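Cirix household handling study
Progress report to Jaramillo, 27 May 2024
Prepared by Han-gyeol Seol

1. Work since April

The table-clearing task is now defined. Bok-nam Bang and Wissam Qaisi recorded demonstrations with hand-held grippers in a furnished sitting room at Cetarstead. Paper cups lying on their sides remain the hardest items for the trained policy, which tends to crush the wall or push the cup away.
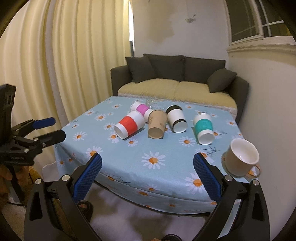
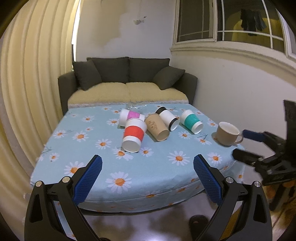 Cups on their sides and an upright mug, patterned cloth.

2. Results

Upright mugs: lifted by the handle in almost 7 trials out of 10. Tipped paper cups: 4 out of 10. Clear plastic is often missed altogether. On present figures the machine can't be left to clear a table alone.

3. Next period

Dong-hyun Ahn will retune the closing force. Two further rooms are needed, and we request release of payment 2.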